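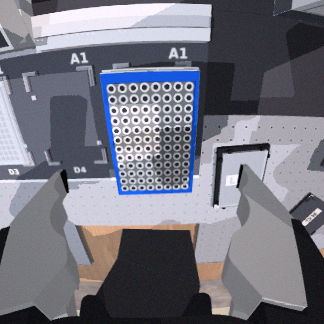

18 October 2020. Sourdough notebook, Wultamero kitchen bench. The Geltska rye starter is the liveliest thing I have ever kept in a jar! Fed it at breakfast and it had doubled in 2 hours, which beats the Parnov wheat one by a mile. I want to stop judging by nose alone, so I'm moving to small samples with a proper layout: twelve rows by eight columns, the same grid as the blue rack, one row per feeding and one column per flour. That gives room for all the flours in the cupboard and a couple spare. Label the corner A1 and stick to it, please, whoever borrows my sheets.

Flour weights today: 66 g rye, same of water, pinch of malt in the second jar only. The malt jar smelled like ripe pears by lunch – lovely. The plain one is sharper, more like yogurt, and I think it will make the better loaf.

Baked 6 rolls from yesterday's dough. Crust great, crumb a bit tight near the bottom. Oven stone probably needed longer. The Stöckli mill is set one notch coarser now and the bran comes through in nice big flakes, so try that with a wetter dough next.

Total flour used since June: over 2,655 g, and that's just the rye. Need to order more.

Still to do: wash the spare jars, feed Parnov before bed, find the good thermometer.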